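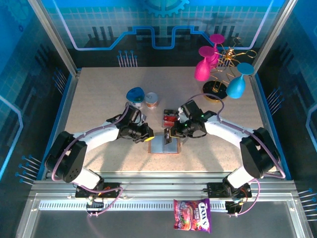 Two-arm table cell: cable routing, wrist checks, and my new morning routine

benchmouse_61
Finally got our cell to where I look forward to switching it on! Two arms on the front rail, facing each other across the table, purple cable running up the outside of each one to the gripper. I've been looking after it since June and wanted to write up what works, partly so somebody can tell me what I'm doing wrong.

Morning routine goes like this. Power off, hand on each base plate, try to rock it. Then the bolts into the extrusion. Then I take each arm through its reach by hand and watch the cable the whole way – the loop over the wrist is where ours used to chafe. After that, power on, home both, open and close the grippers, and run one slow pick on the little red package in its holder. If that goes cleanly I let it have the wine glasses.

Cables are from Clasari, the bendy ones, and I love them. I left the loop on the right arm nice and tall so the wrist can roll all the way over without tugging.

furtuna_fan
Great looking setup. I'm going to argue about that loop though. It goes up really high and reaches back toward the glass rack. One wide swing and you've hooked a curly gold arm and pulled the whole thing over. I'd take out 4 inches of slack and put a clip halfway along the white link.

benchmouse_61
I did have it shorter! It pulled on the connector at full roll and I lost the gripper signal twice in one afternoon. I'd take a knocked-over rack any day over a cracked connector (plastic glasses bounce, ask me how I know).

K. Katayama
Kazuhiro here, I look after three of these at Waneck. You're both a little bit right. The length is fine, the anchor is the problem. If you tie the cable down at the base and again at the wrist, all the spare has to go up in the air in between. Put a loose sleeve on the link, one the cable can slide through, and the loop gets lower by itself when the wrist comes back to center. We changed ours over last year and I haven't replaced a cable since.

Also, check the grid of small holes on the base motor housings. I vacuum ours every 500 cycles. Dust from cardboard gets in there faster than you'd believe.

furtuna_fan
500 seems like overkill for a cell that picks up candy and wine glasses.

K. Katayama
It might be! I had one run hot and now I vacuum. Do the long grille under the rail while you have the hose out.

oana_ilie
Love this thread. Question for benchmouse: do you move the rack when you re-home? Ours is in the back right corner too and I always pull it out first.

benchmouse_61
No, I leave it. The homing path stays over the front half of the table. I do take the bag of Fox's Berries off the front frame though, and then it somehow ends up back there by lunch.

Sliding sleeve is going on tonight, thank you Kazuhiro, that's such a good idea. Does it need to be split so I can fit it with the connector still on?

K. Katayama
Yes, split, with the opening facing away from the link. Ziltenbridge sells them by the foot. Go one size up from what the chart says.

furtuna_fan
I still say shorten it. But post how the sleeve does, I've got the same arms and I'd happily be wrong.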